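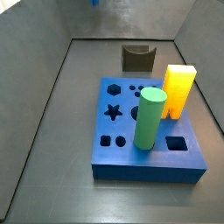 Teaching an older cat to use a carrier without the fight

What you need: carrier with a top that comes off, old towel, treats she only gets for this. I use the Hitent soft-side one, $29 at the Jomholm feed store. Any will do.

Step 1. Leave it out. Top off, door off, towel in the bottom. Living room, not the garage. Don't say anything to the cat, just walk away.

Step 2. Treats near it. Then on the edge. Then inside. A few days each, longer if she's stubborn. If she backs out let her back out.

Step 3. Move dinner in there. Bowl at the back wall. Mine took till the end of May to eat with all four feet inside, so dont panic.

Step 4. Top back on, no door. Same routine. Expect her to sulk a day or two.

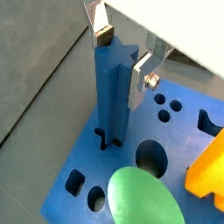 Once she naps in it you're most of the way. Door on, close it for a second, treat, open. Then five seconds. Then a minute. Never open it while she's yelling or she learns that yelling works, wait for a quiet breath.

Step 5. Lift it. Carry to the hall, put down, treat, done for the day. Next time go as far as the car. Engine off at first.

Step 6. Short drive, round the block and home. No vet yet!

Went backwards? Go back one step and stay there a whlie. More tips for nervous cats on the Skikgate page.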